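Call for participants: household trial of the Kurkia home arm
Posted 2 July 2024

Weltow is an independent review bulletin for household goods. We pay for what we test, we don't run advertising, and our next long review is of the Kurkia, the home tidying arm sold by Lustia. We're looking for people to have one in the house and tell us, in plain language, whether it's any use.

Lustia's brochure says the Kurkia "puts your things back where they live." That's a big promise for a machine with one gripper. We've read the brochure several times and still can't find what happens when your things live somewhere awkward, or when two of them look alike. The key-hanging routine is the one the sales team likes to lead with, so it's the one we began with at our test house.
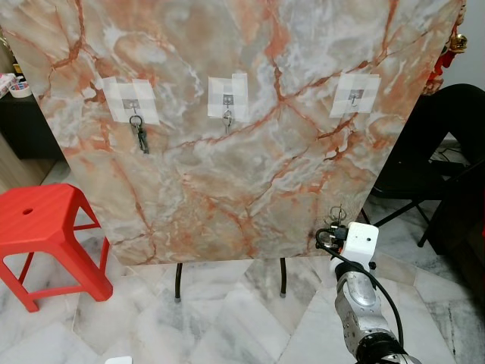

Keys are a fair test. They swing, they bunch up, and the ring is seldom facing the way you'd like. They're also something a person does without looking, coming in the door with the groceries. If a product at this price wants to take over the job, it should manage on your hooks, at your height, with your lanyard and your bottle opener attached. Lustia has its own figures on this. We'd like some that were collected in other people's hallways.

The other claim we want looked at is floor pickup. The brochure promises "confident handling on all hard floors", and the small print beneath it excludes mirrored, wet and "highly variegated" surfaces without saying what counts as variegated. Clear plastic isn't mentioned at all. Neither are chair legs. If you have polished stone, patterned lino or a household that leaves cups on the floor, we'd particularly like to hear from you.
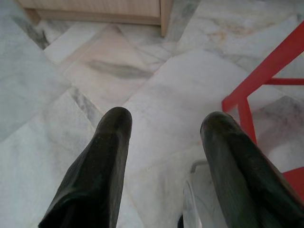 ## What you'd be doing

- Hosting a Kurkia for 20 days, installed and taken away by us
- Running two set tasks a day: hanging keys, and picking up small items from the floor
- Writing down each attempt on the sheet provided, including the ones you had to finish yourself
- One phone interview at the end, under an hour

Please don't help it. The May pilot was spoiled by kind people who nudged the hook or turned the keys round, then ticked "completed". If you have to step in, that's a result and we want it on the sheet.

## Who we're after

Renters and owners both, any age over 18. You'll need a hard floor, a power point near the work area and enough space to walk around the arm. No technical background required, and if you work for Lustia, or for its distributor Pálfi, this one isn't for you. Households with toddlers are out as well -- our insurer's decision, and we agree with it.

You don't have to like robots. You don't have to dislike them either. We've had applications from both camps and the forms are easy to spot.

## Payment

$187 per household, paid on return of the log sheets whatever they say. You don't keep the arm. Lustia doesn't see your name or your comments, and has no say over what we print.

## To apply

Send a short note covering your floor type, who lives with you and where you keep your keys now. Nokuthula Hendricks is handling applications, and Zsófia Gulyás will answer questions about installation, power and noise. Reply through the contact form on the Weltow site and put "Kurkia trial" in the subject line. Photos of the hallway are welcome but not needed.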